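Old Towers, New Desks: The Pinwood Refurbishing Bench Is Back

If you have an old desktop tower sitting in a closet, we would love to see it!

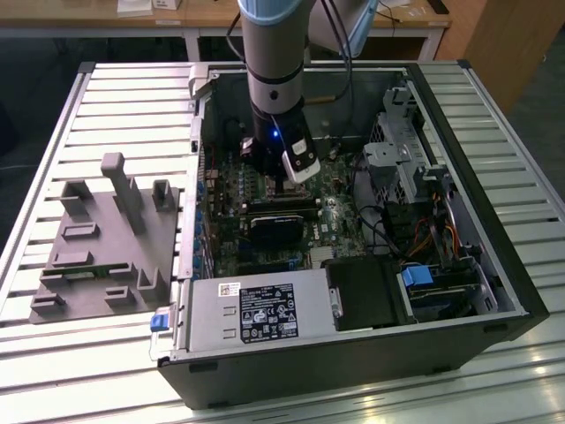

What's happening at the bench

The Pinwood computer bench has reopened in the back half of the Duda building, and the first month has been a treat. There is something so satisfying about taking the side panel off an old tower, laying the whole thing down flat and getting a proper look at what's in there. People who have used a computer every day for twenty years come in, lean over and say "Wait, that's all it is?" A board, a power supply, a drive cage, a few cables — and suddenly the big black box under the desk is much less mysterious.

The green board on the bench is a Dell, and office desktops like that are a lovely place to learn. The drive bay has a bright blue plastic handle, which gets a cheer from me every time because you know right away where your fingers go. I wish every manufacturer colored things that generously.

Gayan Dissanayake is running the teardown evenings again this year, and his way of teaching is to start with the cables. Before anybody unplugs a thing, you follow each one from end to end with a fingertip. The orange and yellow wires go off to the drives, so that's your power. Then you follow the black ones. It sounds slow, and it is, but by the end of the first hour everyone at the table could point to the graphics card and say what it was for (including my nephew, who is nine and now wants to open the microwave — please don't let him).

How a tower gets from your closet to a new desk

First we write it up in the log and put a number on it. Then the machine is unplugged and the power button held down for a few seconds, and the panel comes off. Old drives come out at this stage. If you want yours back, say so at the door and we'll hand it to you that day. Otherwise it goes in the locked cabinet to be wiped.

Next comes dust, and oh, the dust! Short bursts of air, with a finger holding each fan still. After that we check the memory, reseat the graphics card if there is one and look over the connectors. Cleaned and tested towers go to the Illov reading room and to families on the Esteves Street list. We placed 300 machines last season, and with the shelves we have now I think 400 is well within reach.

One small request on power supplies: leave them closed, please. We test them whole and replace them whole. The label on the unit tells you what you need to know about ratings, so take a picture of it with your phone if the print is too small to read comfortably. I do this constantly.

What we could use

Desktop towers of any brand, working or not. Power cords, even the ones you think are boring. Memory sticks in any size. Small Phillips screwdrivers, because ours keep walking home in people's pockets (check yours!). We can't take tube monitors or printers this time around.

If you're bringing a tower, leave the screws in and the panel on. Loose screws in a sandwich bag are fine if it's already apart — just tape the bag to the case so they arrive together.

Come and try it

Teardown evenings start at 6:30 and run until the coffee is gone. There are 3 places left for July, and you don't need to know anything at all beforehand. Long sleeves are best rolled up, and bracelets and rings come off before you reach into a case. Kids are welcome with a grown-up at their side.

Drop-off is at the side door of the Duda building, where the cart is. To save one of the July places, call the front desk and ask for extension 624, and tell them whether you'd like to bring your own machine or work on one of ours.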